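OK thread time because three of you asked what's going on with my sourdough and I have been typing the same reply over and over

So I started baking bread again in the spring after quitting twice. First quit was when my starter grew pink streaks and went in the trash. Second quit was the Thanksgiving brick. My brother in law still brings up the Thanksgiving brick

What got me back in was Jadwiga Kaczorowski's class at the Otholm library. It's four evenings, you bring your own bowl, and she does not care one bit about your hydration percentage. I went in with a notebook full of numbers and she told me to close it and put my hands in the dough

First thing I learned: my kitchen is cold. I'd been following recipes that said "let rise 4 hours" and just doing that, like the dough could read. Mine needs most of a day in winter. Now I go by how it looks, domed and jiggly with bubbles along the side of the bowl

(get a clear container if you can. I use an old pretzel tub and it's the best baking thing I own)

Flour! Everybody wants to know about flour. I buy the Kwiatkowski bread flour in the big sack, and then a little bag of their rye that I use just for feeding the starter. The starter goes nuts for rye. I've tried fancier stuff and my family couldn't tell, and my family is not shy about bread opinions

My starter is named Flerow. I don't remember why, my kid picked it. Flerow lives in the fridge all week and comes out Thursday night, gets fed, gets fed again Friday morning, and we bake Saturday. If I skip a week it sulks but it comes back

The actual loaf for people who want numbers: 800 grams of flour makes me 2 medium loaves, with 200 grams of starter. Salt, I do 16 grams. Water I start with 560 and then splash in more if it feels stiff, and yes I know that's vague, sorry, it depends on the flour and the weather and my mood

Fold it a few times in the first couple hours. Wet hands. I used to do these very careful timed folds with an alarm going off and now I do one whenever I walk through the kitchen. Bread is the same bread

Shaping is still my weak spot, full disclosure. About half of mine spread out like a cow pat. They taste great! They make weird sandwiches though, very long and very short at the same time

Someone asked about Dutch ovens. I use a dented enamel pot from the thrift store on Orura Street and it works fine. Preheat it with the lid on and please please use real oven mitts, a folded dish towel is how I got the mark on my thumb

Also let it cool!! I know. I KNOW. The smell is unbearable. But if you cut it hot the inside goes gummy and you'll think you underbaked it. I go sit in another room with the door shut

Discard goes in pancakes at our house, or crackers if I have sesame seeds. I've stopped feeling guilty about tossing some too

Next up is a seeded loaf for the October potluck, so if anybody has a good way to get the pumpkin seeds to stay ON the crust, my replies are open. Mine all end up in the bottom of the bread bag

Copying in the one I get asked the most so it's all in one place
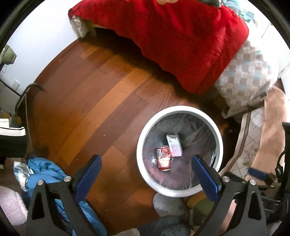
Can I freeze a sourdough loaf?

Sure, it freezes really well. Let it cool all the way, slice it, and bag it with as much air squeezed out as you can. Slices go straight from the freezer into the toaster.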